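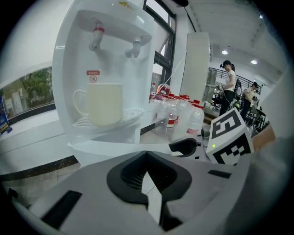 The Ferry Clerk
A novel by Kalevi Hyvönen
Translated from the Finnish by Aatos Partanen

Paperback, 385 pages, French flaps
$19.00
In stock. Ships from Nornham, usually next working day.

Add to cart | Add to wish list | Ebook edition | Signed bookplate copy

Overview

Vainio is a river town with one ferry, one bakery and a winter that goes on until everybody is sick of each other. Marketta Salo sells the ferry tickets. Has done for years, same booth, same stool, same little sliding window that sticks. She knows who crosses and who comes back. She writes it down, too, in the backs of old tariff books, and she's never told anybody why.

Then a man crosses in February and doesn't come back. His brother turns up asking. So does his wife, and then a second woman who says she's the wife. Marketta has the tariff books. She could settle it in an afternoon. She doesn't, and the novel is mostly about the weeks where she doesn't.

It's a slow book with a nasty streak. Funny in places, mainly when the aunts are around. Not a crime novel, although two bookstores have shelved it there and we've stopped arguing. If you need a body you may be let down. If you like gossip, weather, grudges over property lines and people being polite through their teeth, order it.

From the first chapter

The window stuck on cold mornings and you had to hit it with the heel of your hand. Marketta hit it. A coin came through, then a glove, then the rest of Mrs. Rask's arm, reaching for the bell as though the bell had been put there for her.

"One to the other side," said Mrs. Rask.

There was only the other side. There had never been anything else to buy.

"And back?" said Marketta.

"We'll see how they treat me."

She tore the ticket along the dots. Behind Mrs. Rask stood the Lehto boy with his skis, and behind him a man in a town coat, too thin for the river, with his collar up and no hat. He had a parcel under one arm tied with green string. He was looking at the ice the way people look at a dog they've been told is friendly.

"Single," he said when it was his turn.

"It's cheaper if you get both now."

"Single," he said, and put down the exact money, and she noticed that he'd had it ready in his glove, warm, the whole time he was standing there.

She wrote it down after the boat had gone. Town coat. Green string. Single. Then the time, which was ten past seven, and then, because the pencil was still in her hand, she wrote: knew the price.

(End of excerpt. A longer one, all of chapters one and two, is on the excerpts page.)

About the translation

Aatos worked on this for three winters, on and off. The original is full of Vainio dialect, which even Finnish readers from further south had trouble with – the first edition came with a word list in the back. We talked about doing the same and decided no. The aunts speak a plain, bossy English instead and the ferry crew mostly swear. A few words stayed as they were. You'll pick them up.

There's a short translator's note at the end, six pages, on the tariff books and how the entries were set. In the Finnish they rhyme now and then, by accident, and Marketta gets annoyed about it. Keeping that was the hard part. Read the note last, it gives away who the second woman is.

From the translator's note:

"Kalevi told me early on that Marketta never lies to anyone in the book, and that I was to be careful of this. I found four places where my draft had her lying. In English it is very easy to lie by accident, with a 'well' or a 'sort of.' I took them all out. She is shorter with people now than in my first draft and I like her better."

About the author

Kalevi Hyvönen grew up over his grandmother's shop and has worked as a schoolteacher, a piano mover and, for one summer, a very bad surveyor. The Ferry Clerk is his third novel and the first in English. The second, Sivonau, is on its way from us, see below. He lives up a hill and does not use email. Letters sent to our office get forwarded, it takes a while.

Which edition do I want

Paperback. The regular one, $19. Cream paper, decent size type, flaps with a map of the town on the inside front. Lies flat enough once you've got a few chapters in.

Signed bookplate copy. Same paperback, same price, with a bookplate signed by the author stuck inside the cover. He signed 333 of them and that's all there will be. Bookplates are stuck in by hand here so a crooked one is possible. When they run out this option goes grey.

Cloth hardcover. Sold out. Printing was 516 copies and the last went over the winter. We get asked every week. No plans to reprint it – if that changes the newsletter will hear first. Please don't pay silly money for one secondhand, the text is identical.

Ebook. EPUB, no copy protection, reads on pretty much anything. The map is in there as a picture but it's small on a phone. You'll recieve the download link by email straight after checkout. Check the spam folder before writing to us.

Large print. Being typeset. Leave your address on the large print page and we'll write once.

Details

Title: The Ferry Clerk
Author: Kalevi Hyvönen
Translator: Aatos Partanen
Publisher: Gurnley Books
Format: Paperback with flaps
Pages: 385
Original language: Finnish
Subject: Fiction, literary, small towns, translated
Also includes: map, translator's note, list of families
Reading group guide: free PDF, below

What's in the box

Just the book, in a card mailer. A bookmark if we have any. Gift wrap is brown paper and string (green, yes, somebody in the office insisted) and costs nothing extra, tick the box in the cart. Gift notes up to a few lines, we write them out by hand so keep it legible in your own head please. No prices on the packing slip for gift orders.

Reader comments

"Read it in two evenings and then went back for the ferry entries on their own. They're a second book, really. The bit with the ice road made me put my feet under the dog."
– L.T., verified purchase

"Took me a while. There are a lot of Rasks. The family list at the back helps and I wish I'd found it before page 100, maybe put it at the front next time?"
– Doreen, verified purchase

"My book group split right down the middle on whether Marketta should have spoken up. One of us left early. Great choice, would do it again."
– verified purchase

"Beautiful writing but not much happens until the thaw. Three stars. Arrived quick and well packed."
– P. Okafor-Lind, verified purchase

"Aunt Sylvi. That's the review."
– verified purchase

To Doreen and the others who wrote in: family list moves to the front in the next printing. Good idea.

For reading groups

Order five or more paperbacks and the discount comes off at checkout by itself, no code. The guide is a free download whether you buy from us or not. It has some background on river ferries, a pronunciation page for the names and some things to talk over. Sample from the guide:

Marketta charges the second woman full fare and the wife nothing. Did you notice the first time? Does she?

Most of the town thinks the aunts run the ferry. Who does, by the end?

The parcel is never opened on the page. Some readers are sure they know what's in it. We had a whole lunch go cold over this and would like to hear your theories, although the author won't confirm any of them.

Shipping and returns

Orders in before 2 p.m. go out the next working day, sometimes the same day if it's quiet. Flat rate inside the US. Overseas is priced by weight at checkout and we can't do anything about customs charges at your end.

Damaged in the mail? Send a photo of the corner or whatever got hit and we'll send another. Keep the bad one or pass it on. Changed your mind? Thirty days, unread or close to it, you pay teh postage back. Ebooks can't be returned but if the file won't open we'll sort it out.

Bookstores and libraries: the trade terms are on a separate page, usual discount, sale or return. Proofs are finished, sorry.

Also by Kalevi Hyvönen

Sivonau. A schoolteacher inherits an island with somebody already living on it. Shorter than this one and angrier. Aatos is on the last chapters now. You can preorder, card isn't charged until it ships. Cover isn't final so don't fall in love with the blue.

Readers also bought

The Salt Auction – linked stories, a fishing village over one bad year
Mrs. Ambler's Lodgers – novel, a boarding house and a missing piano
A Short Walk to the Neighbors – novella, good for a train ride

Stock note

Paperback is on its second printing. Two small fixes from the first: a Lehto who should have been a Rask in chapter nine, and the ferry bell rings the right number of times now. If you have a first printing with the wrong Lehto it isn't faulty and we aren't swapping them.

Questions about an order go to the orders desk with your order number in the subject line. Phone is on mornings only.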